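Wirkadis open day, notes typed up fast

We use cookies to remember your settings and count visits. By carrying on you accept this. Accept | Manage

Got to Stimcombe late, parking was a mess, missed the welcome talk. 18 of us in the group, badges, coffee, straight upstairs. I'd signed up for the manipulation tour because of the July write-up on teaching robot arms from hand-held tools. No arm needed while you collect. You hold the gripper, do the task yourself, camera on the tool records it, and the model learns from the footage.

Jinfeng Jia ran our half. Quick talker, good slides, skipped most of them. Main result as I got it: 2,000 short recordings, all made by hand, then a policy trained on them and tried on a real arm. Mixing up rooms and desks helped more than adding more takes in the same spot. That was the bit I came for.
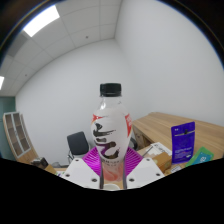 Grip was what I asked about most. Teguh Entili says soft fingers forgive a lot, the person can be a little off and so can the robot later. The ones on the tool are bright magenta with thin ribs, and on a clear drink bottle with a bulging label they sit out either side of the lower half. Clear plastic is a pain for the vision side, he said, you get the wall coming through the neck and the model has to cope. They keep the clutter in on purpose too. Papers, packets, office chairs, all of it goes into training.

Asked about failures. Yuzhen Xie had a straight answer, which I liked: in the held-out test, 40 tries on objects the policy hadn't seen, 11 misses. Most of those were bad approach angles. She wants more recordings where the person starts from somewhere awkward. Also said new people move too fast for the first hour and those takes mostly get binned.

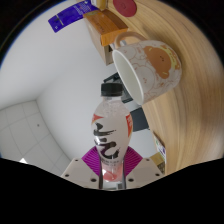

Bottle in the gripper, bear mug and packets close by.

Then a rushed ten minutes on data cleaning with Rongrong Cao. Lining up the camera track with the finger opening is most of the work apparantly. If the timing slips even a little the policy closes early. Didn't catch how they fix it, somebody was asking about lunch. Will email.

Not sold on everything. One test room is thin, and I'd want to see the same policy on a diferent arm before I got excited. Jinfeng said that's next. Slides go out to everyone who left an address at the desk, I did.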